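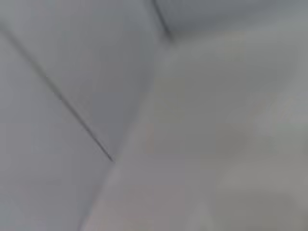
Photo: Giuliana Ríos / Warnari workshop

6 Jan 2018

Surface and seam check, gray samples for the Treketti job. Giuliana and me in the morning, Faraji in after lunch.

Long diagonal seam first. Sharp and narrow at the lower end, with a faint shadow along one side, then it softens and nearly fades out toward the upper left. The gray is a shade darker below the line than above it. Short seam at the top is darker and better defined. No marks or print on the gray.

I want to know if the tone change at a seam is a real change of angle or only the light. Moved the desk lamp to the other side of the bench and went over the Courtois sample from December, the one we know is flat. Tone stayed even across its line. Then the folded offcut, same lamp, and the two sides split light and dark right away. So the lamp test is good enough for sorting. It won't give an angle.

Wiped the offcut with a damp cloth, let it dry, then sanded one corner with 600 paper. Corner came up duller and the line got harder to see. Don't sand before inspecting. Wendell had this in his old notes and I skipped it.

Feeler gauge on the offcut groove: 2 tenths went in at the deep end, nothing at the other. Faraji got the same without seeing my reading.

Sheet 281 is still missing from the binder. Annick thinks it went back to Cleltier with the last crate. Agathe will ask when she calls them about the delivery. Until it turns up, use the fold limits on the old sheet, and write "old sheet" next to the reading so we can redo it.

To do:
Second lamp, lower, so the light rakes across the seam
Label the December samples on the back, marker only, no tape
Repeat the gauge reading on sample 41
Ask Wendell which cloth he used, mine leaves lint in the groove

Stopped at four. Samples are on the top shelf, face up, paper between them.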